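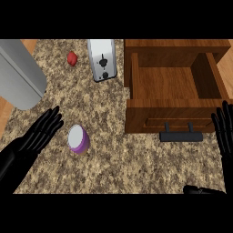

# Sutness Landing

**Sutness Landing** is a redeveloped riverfront district in the town of Sutness, covering nine blocks between the old rail spur and the water. It has 504 housing units, most of them in converted warehouses.

## History

The Hekis cannery closed and left the town a large roof with very little under it. Two redevelopment plans failed, the second after its parking study grew longer than the plan. The town then rebuilt Front Street, buried the power lines and sold the cannery to the developer Radulović, whose first building was named, after a lengthy public contest, Condo.

## Access

A footbridge 1,682 feet long links the district to downtown. Residents call it "the shortcut," although the road is faster.

## Events

A farmers market runs on Saturday mornings in July. Parking remains under study.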